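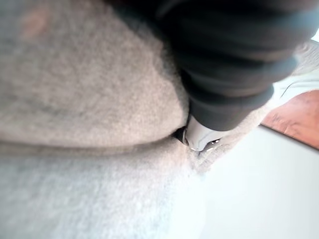 Where do you take fleeces now the Skeltico shop has shut? To the old Lemen office on Yilma Road, side door, from 2019-01-29.

The winter clothing swap has a new room and it opens this week. Smaller than the last place but dry, and there's a radiator. Doors open at ten, last drop-offs by half three, everything off the tables by four.

Embla Lindqvist has taken over the running of it from Keith Pirihi, who did the job from the old shop until it closed in August. Keith is staying on for the sorting. "I said I'd do one more winter," he said. "I said that last winter aswell."

Fleeces are what's wanted. Coats have come in well, jumpers too, but 38 families are on the list for this round and a lot of them have asked for fleece, mostly children's sizes and the bigger adult ones. Grey, navy, whatever colour. Zips should work. Bobbles are fine, small marks are fine, a hole at the elbow is fine if you pin a note to it so the menders see it.

Wash things first please. Cool wash, no softener, dry flat or over a rail, keep it off the radiator. Fold it, don't roll it — rolled ones come undone in the bags and then the whole lot has to be done again on the day. Sleeves in, bottom up to the collar, done. Darcy Tautahi will be on the folding table and is happy to show anyone who turns up early.

Two bags per household at most, at least for this first round. The storage is one cupboard and a bit of corridor, and the corridor has to be kept clear for the Kevar dance class upstairs. Anything over that, ring first.

Not wanted this time: duvets, shoes, school uniform (the uniform swap is seperate, ask at the library), anything electric. Heated blankets were left at the door last year and had to go to the tip.

Picking up rather than dropping off? You don't need a letter or a card. Come in, say what size, have a look through. Rafia Jafri is keeping a shelf back for people who can't get there in the day, and will leave bags at the library desk under a first name only. Ask by text if you can, the phone in that room is hopeless.

Lama Dabbas came in for a coat last winter and now does the mending on the 4 o'clock shift after the tables are cleared. She's after grey and black thread, short zips, and a pair of decent scissors. "The ones we have wouldn't cut butter," she said. Anyone with a sewing machine going spare should speak to her, as the old one stayed behind when the shop was emptied and hasn't been traced.

Parking is poor. There are spaces behind the chemist, free for two hours, and the bus stops at the top of the road. The side door has a step — knock on the window if you have a pram or a wheelchair and the front will be opened for you.

Next round's dates will go up on the library noticeboard once the room has been confirmed.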